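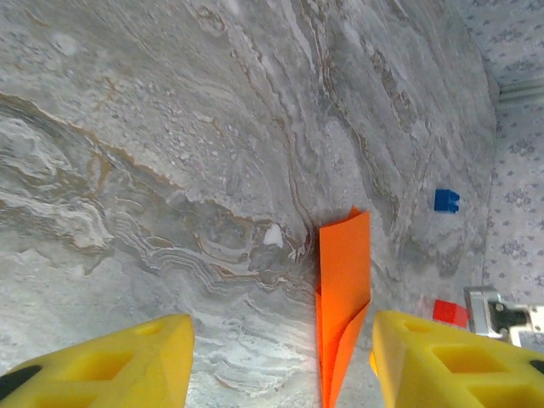 Does a marble table make sense in a house where children fold paper and build with bricks?

It can, provided you buy it for its looks and stop expecting it to stay the way it left the showroom.

The trade would prefer a longer answer. I have spent a good part of the autumn listening to it, in showrooms with very clean floors, and the phrase I heard most often was "family-friendly stone". I asked each time what was friendly about it. The replies covered wipeability, coolness to the touch, timelessness, and in one case "energy". I wrote down energy and underlined it.

Marble has moved out of the hall and the bathroom and on to the table where the homework happens. Wurico, which sells tops cut to order, gives its brochure over to breakfast bowls and wax crayons. Orkholm, at the dearer end, calls its largest model a making table and shows a child's elbow on it. The crayons are always in the pot. I should like to see the brochure shot an hour later.

Let me be fair to the stuff, as I do like it. A grey slab with white loops on one side and long brown streaks on the other, and a few thin rusty lines wandering across the lot, is a fine thing to eat your toast at. Lay a bright orange piece of folded paper on it, add a blue toy brick and a red one, and the colours look better than they ever did on pine. I understand entirely how people get from there to a deposit.

But folding paper and playing with small bricks are what the sellers say this table is for, so those are the claims worth testing.

Paper first. The argument goes that a hard, flat, cool surface gives you a sharper crease. A hard surface does help. So does a school desk, a hardback atlas or the kitchen floor. What matters in a paper dart is that the first fold runs straight down the middle and that whoever is doing it presses with a thumbnail and doesn't rush the nose. I folded darts on my neighbour's honed marble and then on my own scratched beech table, using the same packet of coloured paper, and threw them down her hall. The best flight of the morning came off the beech. I draw no conclusion from that except that the stone did nothing I could detect.

There is a small drawback, too, on a polished top. Thin paper slides. An adult holds it still without noticing, and a five-year-old ends up with a fold that wanders off to one side and a dart that turns left into the skirting board. A desk mat cures it, at which point the marble is underneath a desk mat.

Bricks next. Toy bricks are light, and a dropped one will do very little to a slab. The noise is another matter. Tip a tub of them on to wood and you get a clatter; tip it on to stone and you get a clatter with a ring on the end of it. One salesman told me that the noise "encourages gentle play". I have met children and I don't believe him.

Then there is finding the things. Plain marble shows up a red brick at once. Heavily veined marble is a decent hiding place for the grey, white and brown ones, which vanish among the bands until somebody puts a forearm down. People with a big collection might look for the quietest slab in the yard, and the quiet ones are seldom what the magazines photograph.

None of this would bother me if the sales talk were straight about the real trouble, which is lunch. Marble is mostly calcite, and acid eats it. Lemon squash, tomato sauce, vinegar on chips and plain orange juice will each leave a dull patch if they sit, and on a polished surface the patch catches the light from the far side of the room. This is called etching. It is damage to the surface itself, so no amount of wiping gets it out.

The usual reply is that the stone has been sealed. Ask what that means. A sealer that soaks in slows down stains, so grease or felt-tip has more trouble getting below the surface and you have more time to fetch a cloth. It does very little about etching. In 2 showrooms I was told the opposite, with great confidence. In a third the assistant went to check and came back with a leaflet on grout.

Heather Kereama has been repairing and refinishing stone in Distthorpe for 29 years and was the only person I spoke to who tried to talk me out of something. Her workshop has a slab of offcut by the kettle, ringed like an old pub table.

"They ring me in a panic over the first mark," she said. "By the tenth they've either stopped caring or they've put a cloth on it and never taken it off. I can hone it back, that's my job, but if they're still giving the kids juice I'll be there again."

I asked which finish she would choose for a family. Honed, she said, which is the matt one. It marks as easily as polished but the marks don't shout. I asked whether she would have it at home. She has a laminate table from Kikuchi, bought second-hand, and she thinks it is ugly, and her grandchildren do potato prints on it.

Chips are the other thing. Edges and corners go first, from pans and dropped mugs and the metal foot of a lamp being dragged over for better light. A thick rounded edge stands up better than a thin square one, and thin square ones are in fashion. Kereama fills chips with coloured resin and is good at it, and she says you will always know where it is even if your guests don't.

Weight gets mentioned least. A big top is a two-person lift at the very least, often more, and once it is down it is down. If your children's making habits move from the window to the stove and back according to the heating, you may find a lighter table does more of what you wanted. And a wobble that would be a nuisance in a pine table is a hazard in a stone one. Push hard on a corner in the showroom. I was asked to stop doing this at Orkholm, and pushed another corner.

The money I will keep short. A top the size of a family table costs what it costs, and varies wildly with the stone. What should be asked about is everything after that: delivery up stairs, resealing, and the call-out when the squash goes over. Wurico quoted me 40 pounds for a care kit containing a cloth, a bottle of soap and a bottle of sealer. The soap is pH-neutral, and so is the cheap washing-up liquid under my sink, according to its label.

If you want one anyway, and plenty of sensible people do, get an offcut first. Most yards will part with a piece for little or nothing. Put it where the table will go. Squeeze half a lemon on it and leave it for 15 minutes while somebody folds a dart, then wipe it and look along it towards the window. Draw on it in felt-tip and leave that overnight. Let the bricks loose on it. If you can live with the result, buy the slab, choose the matt finish, and take the cloth off when people come round.

My neighbour did none of that. Hers has a pale ring near one end, from a jug, and a scatter of dull freckles that she puts down to a grapefruit. She says she wouldn't swap it. She also asked, as I was picking darts up from behind her radiator, whether I was keeping the beech one.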